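Projects / Food words / Jenville Pudding Names

# Jenville Pudding Names

A word list of what people call their puddings, sweets, afters and set desserts, gathered in and near Jenville. It holds 911 entries, each with a spelling, a rough guide to how it is said, the street or village it came from, and a note on who uses it. I have been collecting these for years on the backs of envelopes and it is a joy to see them in one file at last!

The list began when Fidelina Palomino and I found we had grown up two streets apart and had completely different words for the skin on a custard. Hers was "the lid". Mine was "blanket". We asked our neighbours, they asked theirs, and it went on from there.

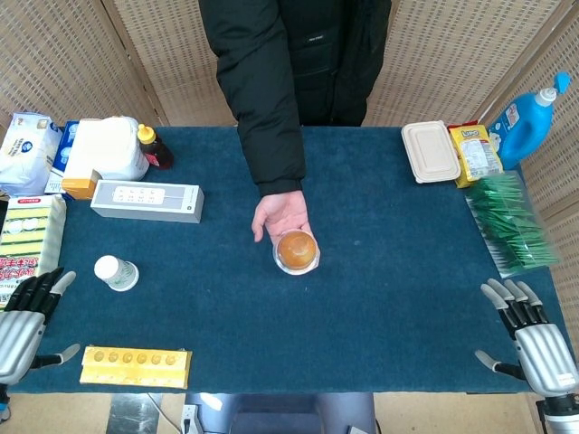 ## What's in the files

Plain text, tab between columns, one entry per line. Open it in any spreadsheet.

- names.txt – the main list
- variants.txt – other spellings, linked to the main list by entry number
- places.txt – streets and villages, with the older names where we know them
- sayings.txt – whole phrases, such as "no afters till the chairs are in"

The column called "age" is the age of the speaker in bands, not the age of the word. I would love to know the age of the words, but very few can be traced in print. Leopold Eder has been through the old parish cookery leaflets and found 2 of ours there, both for steamed sponge, and both spelt in a way I would never have guessed.

## How the words were collected

Mostly by talking. Zoi Pappas left cards at the library and the Urrego bakery with a single question on them: "What did you call it at home?" Roughly 700 cards came back, many with stories written right up the edges. Some had recipes too. The recipes are not in this release, but we have kept every one.

Giuliana Cuadros typed up the cards and checked the odd ones by telephone. Where two people in one house disagreed, both words went in. 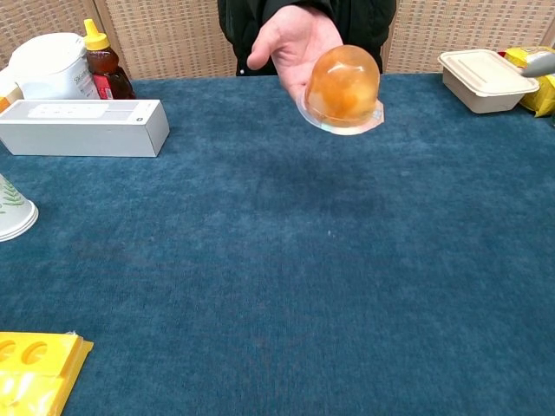

Wobble words are my favourite part of the whole list. "Shivers", "trembly", "nervous pudding", "quaker" – there are so many, and they change from one side of the river to the other. East of the bridge you hear "shivers" from nearly everyone over sixty. In Grokska, up the hill, the same word means a cold draught, and asking for a bowl of it gets you a very strange look.

## Known gaps

We have very little from the farms to the north, and hardly anything from children. School words move fast and I suspect we have missed dozens. Spellings are ours unless the card gave one, so please don't treat them as settled. A few entries may be one family's joke and no more, and these are marked "F" in the last column.

## Using the list

Free to copy, print, read aloud or build on, as long as you say where it came from. If you correct an entry, please send the correction back to us too. The next release is planned for May and will have the wedding and funeral words that Ardalan Ansari has been sorting.

Last updated March 28, 2021

Jenville Pudding Names | Contact: leave a note at the library desk | Back to top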